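The Second Life of the Town Hall Annex

When the regional library service withdrew from the annex at Irkdale, the building passed back to the town council with its shelves still bolted to the walls. It stood closed for two winters. The council considered a sale and received one offer, from a developer who wished to clear the site for parking. The offer was declined by a narrow vote, and the annex was placed on the list of properties available for community lease.

The decision reflected a change in the way small towns in the district regard their surplus buildings. For many years the standard course was disposal. A school, depot or reading room that no longer served its first purpose was sold, and the proceeds went into the general fund. Lustside sold three such buildings in a single budget year. Residents there now travel to Catterall for evening classes, and the council has begun renting meeting space from a private landlord.

Catterall took a different course. Its former grain exchange was leased at a reduced rate to a tenants' association, which undertook the repairs and lets the rooms by the hour. The lease runs for 30 years and may not be sold on. Rents from the upper floor pay for heating and insurance, and the ground floor is kept for public use. Last year the exchange recorded 3,160 bookings, among them a blood drive, two election counts and a weekly lunch for retired residents.

The Irkdale lease follows the Catterall model closely, although the building is smaller and its condition was poorer. The roof required new flashing along the north side, and the wiring dated from the first construction. A grant covered the electrical work. The remainder was met by subscription, with about 200 households contributing. Local tradespeople gave labor at cost, and the old oak issue desk was repaired and returned to the entrance hall, where it now serves as the booking counter.

Access has proved the most difficult question. The annex was built with four steps at the front and none of the doors met current width standards. A ramp was added on the Prilgate side, which required the loss of two parking spaces and prompted several letters of objection. The council upheld the plan in April. Deliveries are now made before 9 a.m. so that the ramp remains clear during opening hours.

Use of the rooms has been broader than the original proposal foresaw. The former children's library holds a sewing circle and a tax advice desk. The reading room, which has the best light, is let for bench and table work of many kinds.

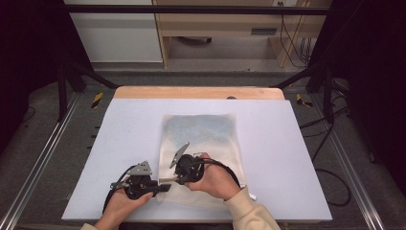 Two-handed work over a white foam board.

Charges remain modest. A nonprofit group pays a lower hourly rate than a business, and school groups pay nothing on weekday mornings. The tenants' association holds $3,000 in reserve against repairs and intends to increase that sum before the boiler is replaced. The lease requires a full survey of the building every five years, with the findings to be placed before the council in open session.

Prilgate has since asked for a copy of the lease. Its former fire station has been vacant since the new station opened on the bypass, and a public meeting on its future will be held on a Saturday in the main hall.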